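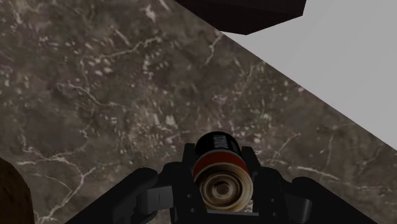

Attachment 1: wrist camera view from the sim, can in the gripper over the marble counter

Ticket: Can held fine, then lost on the way to the drop-off
Project: Palletti (student robotics club, simulation track)
Opened by: Desta Worku
Assigned to: Velimir Grgić
Priority: normal, but the club showcase is in October so please don't let it sleep too long
Status: resolved, see bottom

Desta Worku, 4:10 pm
Hi everybody, and sorry in advance for the long ticket, I wanted to get it all down before I forget which things I already tried. We're on the kitchen task, the one where the arm picks up the can with the orange-red band and carries it across the counter. The pickup is lovely. The fingers close, the can comes up, and I did a little dance at my desk. Then, somewhere in the carry, the can starts creeping toward the counter and a moment later it's gone. The attachment is from the part where everything still looks good, with the can sitting between the two fingers and its round metallic base facing back at us.

What I've tried so far: restarting the simulator, pulling a fresh copy of the project, slowing the arm down to half speed (it still drops, it just takes longer to break my heart), and swapping the marble texture for the plain one in case the counter had something to do with it. No change from any of that.

Velimir Grgić, 4:35 pm
Thanks Desta, this is a great ticket, please never apologize for writing things down. The texture is only paint as far as the physics is concerned, so you can put the marble back if you like it (I do, very much). Could you tell me what grip force you have in the task file, and whether you're using the can model from the shared folder or the one Blažena cleaned up last month? Also, do you get the drop if the arm lifts the can and then just stays put?

Desta Worku, 4:52 pm
Grip force is 100, same as in the starter file. The can is from the shared folder, I didn't know there was another one! I tried the lift and hold and it stays in the gripper as long as I care to watch. It only goes when the arm swings sideways.

Blažena Jireš, 5:20 pm
Hello from the models corner! My can lives in the Prodton folder and I really should have announced it better, that one's on me. The old one has a collision shape that is a plain box with very low friction, so the finger pads are touching corners you can't see. Mine uses a proper cylinder. It looks the same from the wrist camera, label and all, so you won't be able to tell them apart by eye. Check the file name in your task file.

Desta Worku, 5:48 pm
Switched over to Blažena's can. Much better, but I still lose it on the fast swing toward the drop-off. At half speed it makes it all the way now, so we're getting somewhere.

Sun-ja Yoon, 6:05 pm
Jumping in with something from last year's team, when I fought this same battle with a bottle and very nearly quit the club over it. Look at the physics substeps. The starter file has 2, which was fine for the block stacking lesson, but it's too coarse for a round thing squeezed between fingers. Set it to 4 and leave the grip force alone. I know it's tempting to crank up the force (I went all the way to 4000 once and launched my bottle clean over the counter, which was very funny and no help at all).

Desta Worku, 6:40 pm
Sun-ja, you are wonderful. Substeps at 4, Blažena's can, grip force back where it started, arm at full speed. I ran the carry over and over while I ate my dinner and it didn't drop once. The sim does run a bit slower on my laptop, but I can live with that.

Velimir Grgić, 7:15 pm
So happy to read this. I ran it on the club machine too and it holds there as well. Here's what I'm changing so the next person doesn't have to go through it:

- the old can comes out of the shared folder and the task file points at the Prodton one
- substeps go to 4 in the kitchen starter file (block stacking keeps its 2)
- a note about both goes on the club wiki, under Gripping

Desta, please pull again before you work on the next part, and keep a copy of your own task file somewhere safe first, since the pull will write over it. I'm marking this resolved, but do reopen it if the can misbehaves.

Desta Worku, 7:22 pm
Pulled, copied, all good. Starting on the placing step tomorrow, so you may hear from me again!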